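The menu that offered me a tired uncle

I have a soft spot for a bad translation. I keep a notebook of them, and this summer's best haul came from Zarnovard, a small spa town with 132 steps up to its chapel and, as far as I could see, one dictionary shared between every café on the square.

My first lunch set the tone. The English menu offered "tired uncle with dumplings", which the waitress cheerfully explained was slow-cooked beef. (The local word for a stewing cut is very nearly the word for your mother's brother, apparently, and the dumplings were superb.) Further down I found "soup of the yesterday" and a pudding called simply "Please". I ordered Please. It was a sort of baked custard with plums and I'd have it again tomorrow!

The town has been trying to smarten up its English. Back in July the council paid 3,160 for a set of new visitor signs, and you can still find most of them if you're quick. The one by the bandstand asks you to "kindly walk on the grass with your eyes only". The one at the thermal baths says "Children under 5 must be accompanied by water". My favourite is outside the Golob bakery, where a perfectly ordinary notice about queuing has become "Stand behind the person you are". 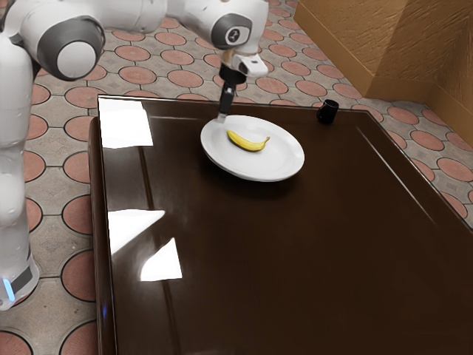

White arm, dark grey bands and a small blue light at the base.

I asked at the tourist office who had done the work, and got a long sigh in reply. The text had gone from the local language into German, from German into English by way of a free phone app, and then to a printer in Nasesstead who added the capital letters. They'd ordered 500 leaflets from the same text as well. I came away with six, and I'm not giving them back.

What surprised me was how fond people are of the results. The man at the Zemum guesthouse has one of the leaflets framed behind reception, open at the page that promises "silence from loud rooms". He told me guests used to complain about the church bells and now they mostly ask to take a picture of the leaflet. The bakery has put its sign on a tea towel. I bought two, one for me and one for my sister, who teaches French and will be appalled.

The council does mean to replace the lot by autumn, and I suppose they must, particularly the one about children and water. But if you're going, go soon, take the slow bus for the views and have lunch on the square. Ask for the uncle. He comes with red cabbage at weekends.

Contact us | © Nasesstead Weekend Magazine, 2020-08-17 | Back to top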